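We use cookies to remember your settings. Accept | Manage

Desktop Teardown Working Group – Minutes

Wednesday, October 2, 2024
Chair: Erdal Kılıçarslan
Represented: Wanolix (recovery), Cloltetti (parts resale), Thepsuriya (materials), Fadon (fixtures)

1. Previous minutes
Accepted with one correction. Under "Drives," the word "erased" should read "removed." Erasure is handled off site by Thepsuriya and is outside the scope of this group.

2. Intake
Wanolix reported 2,044 towers received since January. Of these, 1,310 have been fully stripped. The remainder are on pallets, sorted by case type. Cloltetti asked that small form factor units be held back until the resale price list is revised. Agreed.

3. Order of work inside the case
The existing sheet puts the graphics card after the power supply. Wanolix proposed reversing this. With the tower on its side and the interior facing up, the card obstructs access to the lower part of the motherboard, and cables are easier to free once it is out. Cloltetti had no objection, provided the expansion-slot latches are opened fully before the card is lifted. Two cards came back last month with bent brackets.

Revised order: side panel, data and power cables, graphics card, memory, drives, power supply, processor area, motherboard.

Discussion followed on whether memory should come out before the graphics card. Left as listed. To be looked at again after one full pallet. 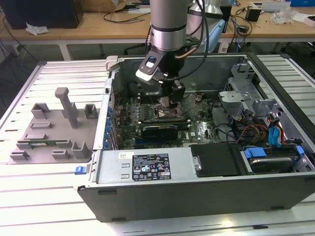 Fig. 1. Open tower on the slatted table, side panel removed; fixture plate at left.

4. Drive carriers
Blue plastic carriers are to stay with the drive until it reaches the sorting shelf. Thepsuriya stated that loose drives are being scratched in the bins. Carriers will be returned to Wanolix empty and counted by weight. Loose screws go in the tray, not in the case.

5. Fixture plate
Fadon tabled a drawing for a second 3D-printed plate with wider slots. The current slots are suitable for thin boards only. Cloltetti requested that the post be kept at its present height. Fadon to print 5 plates and label each with its revision letter.

6. Benches
The wooden-topped bench is being used for packaging as well as cables. Plastic wrap and tissue are to be cleared at the end of each shift. Cables are to be coiled and tied – none left hanging over the edge. Cardboard boxes may stay if flat or in use.

7. Power supplies
Units with a readable label go to Cloltetti. Units with a missing or damaged label go to Thepsuriya as mixed scrap. No testing at the table.

8. Actions
Wanolix – reissue the work sheet with the revised order.
Fadon – print and label the fixture plates.
Thepsuriya – send bin liners for loose drives.
E. Kılıçarslan – confirm pallet space with the warehouse.

9. Other business
Cloltetti asked for a separate bin for slot covers. Deferred to the next meeting.

Last updated by E. Kılıçarslan
0 comments | 2 shares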